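Office diary, October

The studio began its move from Virton to Leka this morning. Virton has served for six years as the house standard for layout and vector work, and the decision to leave it was taken after the supplier ended support for the older file format. All new artwork will be prepared in Leka from today. Work already in progress will stay in Virton until it is delivered.

Mr. Holzer opened the session at 9:15 and went through the export settings. The archive holds 2,769 files. Of these, 189 use linked color profiles and will have to be opened and saved by hand. The remainder may go through the batch converter overnight. 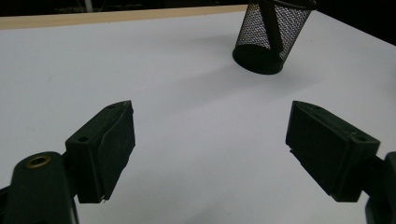 Pencil cup on the white table.

The first batch was run before lunch on the Prukgate brochure folder. Text frames came across with their styles in place. Gradients were less satisfactory: three covers showed visible banding in the dark areas, and the drop shadows had been flattened into the background layer. Mr. Holzer has written to the supplier on both points. Until a reply is received, covers
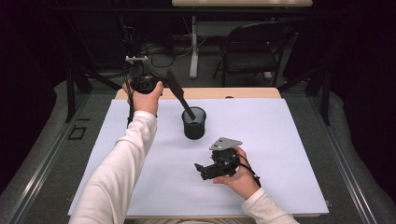 with shadows are to be left out of the batch and kept in a separate folder marked for review. I have amended the procedure sheet accordingly and placed the old one on file.

Licensing was also discussed. The present agreement covers three seats, and the Tjoa account alone will need two of them through the end of the month. I have asked for a price on three more. The keyboard shortcuts differ from those in Virton, and it was agreed that staff may keep the old set for now. 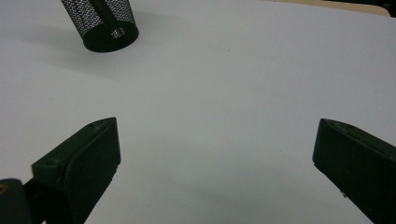

Entry by Kavinda Weerasinghe
Production Office

Afternoon. The Tjoa catalog was opened in Leka at 2:30 and proofed against the printed copy. Page numbers on the left-hand pages had shifted slightly toward the spine. The master page was corrected and a second proof made, which matched. The batch converter is set to start at 7:00 this evening with the packaging folders. The log is to be read first thing tomorrow, before any converted file is released.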